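Sistema de radiofrecuencia fraccionada Stilleck

Equipo destinado al tratamiento de cicatrices de acné y poro dilatado en consulta médica. El cabezal incorpora 16 microagujas de profundidad regulable y se suministra con 4 puntas estériles de un solo uso. La garantía cubre 2,000 disparos de prueba y la sustitución del cabezal por defecto de fabricación.

Su manejo queda reservado a personal sanitario acreditado. La formación inicial se imparte en la sede de Zonevside. Consultas técnicas: Ramil Pascual, distribuciones Kavus. 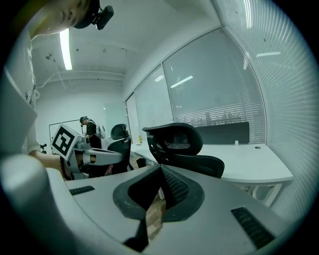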